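Draft two, 2026-02-06. Still needs a title. Maybe "The Ferry Money."

## 1

Rain on the Flaklow road. Hendrik Ntuli drove with the window down anyway, because the heater was stuck on high and the car smelled like his father's coat. The coat was on the back seat. So was the cookie tin.

In the tin, 2,843 in old notes. Counted twice at the kitchen table, once by him and once by his sister, who didn't trust him. Fair enough.

The last boat to Plosero left at dusk. He had maybe an hour. Maybe less. The clock on the dash had died back in June and he'd never got it fixed.

"Just give it to her," his sister had said. "Don't explain. Don't stay for soup."

He'd said fine. Fine, fine, fine.

Who was Mrs. Győri anyway? A name on the inside of the lid, in pencil, in Dad's square writing. *For Győri, for the boat.* What boat? Dad got seasick in teh bath.

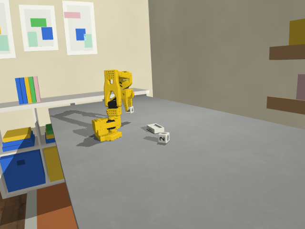

## 2

He made it. Ran the last part, tin under his arm, coat over his head. The man at the ramp waved him on without looking at the ticket.

Bad crossing. Gray water, coffee like mud. He sat by the door and practiced. Hello, you don't know me. Hello, I'm his son. Hello, he's dead. None of them any good.

Number 28 was up the hill, green door, the paint coming off in curls. He knocked. Waited. Knocked harder.

She was small and very old and she looked at the coat first, not at him.

"He's late," she said.

"I'm sorry. He died. I'm Hendrik."

"I know who you are. You've got the ears." She took the tin, didn't open it, set it down next to the bread like it was nothing. "Forty years I told that man he owed me 400. He kept saying there was interest."

"It says it's for the boat."

"Of course it does. He sank it."

Hendrik laughed, he coudn't help it, and then it wasn't laughing anymore and he had to hold on to the door frame. Wind coming in behind him. She let it come in. She didn't say anything for a while.

Then a chair scraping, a lid going up, a smell of onions.

"Take that coat off," she said. "You're dripping on my floor."

He took it off. He stayed for the soup.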